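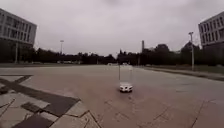

Digest 223, message 4

From: Kadri Stankevičius
To: outdoor-vehicles list
Subject: Re: Draft 4 of the plaza operating rules, sections 3 and 6

Nour Rawashdeh wrote:

> I have read draft 4 twice and have two objections before it goes
> to the site office at Branuvwood.
>
> First, section 3 sets one stopping distance for every vehicle in the
> open area. A small wheeled robot and a utility cart do not brake the
> same way, and a single number will be wrong for one of them. Either
> we make it per vehicle or we drop it and ask for a measured value.
>
> Second, section 6 says a vehicle must be "clearly visible from all
> sides." I don't know how to test that. Visible to whom, and from how
> far? If an inspector and an operator can disagree and both be right,
> it shouldn't be a "must."
>
> Smaller point: the log format in the annex still asks for the battery
> percentage at start but not at end. Was that on purpose?
>
> Nour

Nour,

Taking these in order.

Section 3. Agreed. The single distance was carried over from the indoor rules, where everything we ran had the same base. I propose the following text:

3.2 The operator shall hold a measured stopping distance for each vehicle, at its maximum permitted speed and at its heaviest permitted load, on the surface where it will be used.

3.3 The measurement shall be repeated after any change to tires, brakes, speed limit or mounted equipment, and in any case before the first outdoor session in September.

3.4 The clear distance kept ahead of the vehicle shall be no less than twice the measured value.

The factor of two in 3.4 is a choice and I'm open to another. Mārtiņš wanted 1.5 on dry concrete and 2 otherwise. I would keep one factor. Operators will not stop to decide whether a slab that dried ten minutes ago counts as dry, and the cost of the larger margin on an open plaza is small.

"Mounted equipment" in 3.3 is deliberate. A tall, light mast on a low body adds little mass but it moves the center of gravity and it catches wind. The Usitier base passed its brake test bare and then failed when we repeated it with the mast fitted, by pitching forward far enough to lose traction at the rear. It stopped, but late. Whoever fits a mast has to redo the test.

Section 6. Also agreed that the present wording can't be tested. The trouble is real, though. A slender frame with clear panels nearly disappears against gray pavement and a tree line when the sky is overcast, and a person walking toward it will judge its size by the body alone. Anyone pushing a stroller or looking at a phone is worse off. What I have now is this:

6.1 Any part of the vehicle more than 60 cm above the ground shall carry marking in a color that contrasts with the surroundings, on each upright and at the highest point.

6.2 The marking shall be recognized by an observer standing at the clear distance in 3.4, in the lowest light in which the vehicle will be operated. The check shall be made from the front, the rear and both sides, and recorded.

6.3 Marking shall not cover a sensor opening or reduce the field of view of any sensor used for stopping.

6.2 ties visibility to the stopping distance, so your "from how far" has an answer for each vehicle. It leaves "to whom" open. Ieva suggests the observer be someone who has not worked on the vehicle, and I would accept that if others do.

I went back through the session records to see which rules would have changed anything. We have 1,479 logged stops from the Mesetti trials. Of these, 223 were operator stops, and the notes for most of them give the same cause: another vehicle moving or parked in the area, with no agreement on who gives way. Draft 4 has nothing on this. It treats the plaza as if one vehicle were on it at a time. 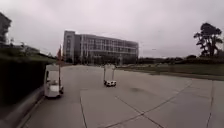
So I want to add a section 7, on shared use. First attempt:

7.1 Every vehicle in the area, attended or not, shall be entered on the session sheet before the first autonomous run.

7.2 A parked vehicle shall be treated as one that may move. The clear distance in 3.4 applies to it.

7.3 A vehicle under autonomous control gives way to all others. This holds even where its planned route was entered first.

7.4 No vehicle shall be parked across a route in use. Where a curb borders the area, park along it.

7.5 Joints, stains and changes of surface that have caused a false stop shall be marked on the site plan, with the sensor and the software version.

7.5 may belong in the annex. Naledi asked for it — her group lost most of an afternoon to dark patches read as obstacles — and I put it where people would see it. It must not be read as permission to mask those areas. If a patch causes a stop, the vehicle stops, and the plan tells the next operator to expect it.

Battery percentage. An oversight. Start and end are both required now, along with the time of each reading.

Still open on my side:

The definition of "attended." Fashola's rules say within arm's reach of a stop button. Ours say within sight. With a wireless stop the second is workable, but only if we also set a maximum range and a behavior on lost signal. I have no text for this yet.

Whether the rules apply to manually driven carts at all. 7.1 and 7.4 assume they do. The site office may tell us we have no say over them, in which case both become requests.

Please send changes as replacement text with the clause number. Comments of the form "needs work" will be read, but I can't merge them. I will circulate draft 5 when I have answers on 3.4 and 6.2, and the annex will follow separately.

Kadri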